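Slow Beer on the Old Creamery Road

When I got to Plolus Brewing a little after seven on Saturday morning, the mash was already in and the owner was eating toast standing up. "You missed the noisy part," she told me, and then she poured me a coffee so strong that I had to ask for more milk twice. We sat down in the taproom, which doesn't open until noon, and talked for most of the morning, with breaks whenever a timer went off in the back.

She came to brewing by way of baking. For years she ran the bread side of a small bakery two towns over, and she says she still thinks about beer the way she thought about dough. "You set it up as well as you can and then you leave it alone," she said. "I was never any good at leaving things alone. My first six batches, I had the lid off every couple of hours. They all tasted like wet cardboard, and I drank every one of them out of stubbornness."

Those early batches were made in her garage, on a secondhand kettle. The brewery now makes a good deal more than that, though it is still a small place by anybody's measure. There are 60 seats in the taproom, and last year they filled 712 kegs, a number she knows by heart and seems a little surprised by. "I washed most of them," she said. "Ask my shoulders."

The farmhouse ale

What I had really driven out to ask about was Žukauskas, the farmhouse ale that has been turning up on taps all over the county since spring. It's a pale, hazy, slightly bready beer with a smell somewhere between orange peel and hay, and my neighbors have been talking about it over the fence. She got the idea on a trip to Lithuania, where she spent a couple of weeks drinking country beers out of pitchers at kitchen tables and writing down whatever people would tell her.

"They don't all boil it, you know, the old way," she said, leaning in as though she were passing along gossip. "I came home and thought, well, I can't do that, it'll go sour on me in a week. And the first one did! But it was so good for those five days." The version she sells now gets a short boil, 20 minutes, which she calls her compromise with the refrigerator truck.

The malt comes from Pimano, a small malthouse up the valley that started out selling feed barley. She buys it by the ton and drives up to collect the first of each year's crop herself. The hops she is less sentimental about. "I like hops fine. I just don't want them to be the one doing all the talking at dinner."

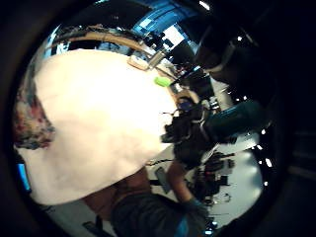

Growing, but not too fast

A distributor called Suvex approached her last winter with an offer that would have put her beer in three states. She thought it over for a month, talked to her accountant and to her mother, and said no to most of it. Suvex now carries the farmhouse ale in the two neighboring counties and nothing else. "They were very nice about it," she said. "I think they figured I'd call back by summer. Maybe I will. I've still got the card on the fridge."

Her worry is the yeast. It has been carried over from batch to batch since the garage days, and she isn't sure how it would behave in bigger tanks. She did a trial in a rented tank in July, 1,000 gallons of it, and the beer came out clean and pleasant and, to her mind, a bit dull. "Perfectly good beer. People drank it. I kept tasting it and thinking, where did you go?"

She'd like to put in one more fermenter this winter, the same shape as the ones she has, and hire somebody for the washing. There is also a dark rye beer she's been fiddling with, which I was allowed to try from a jelly jar. It was sweeter than I expected, with a taste like the heel of a good loaf, and I told her so. She wrote that down on the back of an invoice.

By then it was getting on for eleven and the timer had gone off again. She walked me out the side door past the sacks of spent grain, which go to a farmer down the road in exchange for eggs, and sent me home with a dozen of those. The rye should be on tap before the first snow, if she can settle on a name for it.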